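# Session 4: Gripping a Bin by Its Rim
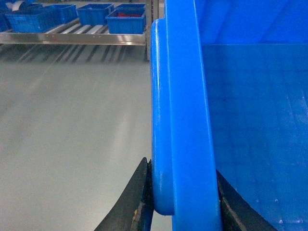 *Fig. 1. Wrist view: one finger either side of the blue wall, roller rack beyond.*

Today we get to the fun bit, lifting! Work in your pairs (Obinna Usman has the list) and start with an empty bin.

- Bring the arm in slowly, fingers open, and stop when the rim sits between the tips.
- Close, wait 2 seconds, then lift.
- Save every run in the Karnar folder, even the messy ones – we learn loads from those!

Read chapter 2 of the Solell notes before next session. Stuck? Ask Murdo Baxter in room 139.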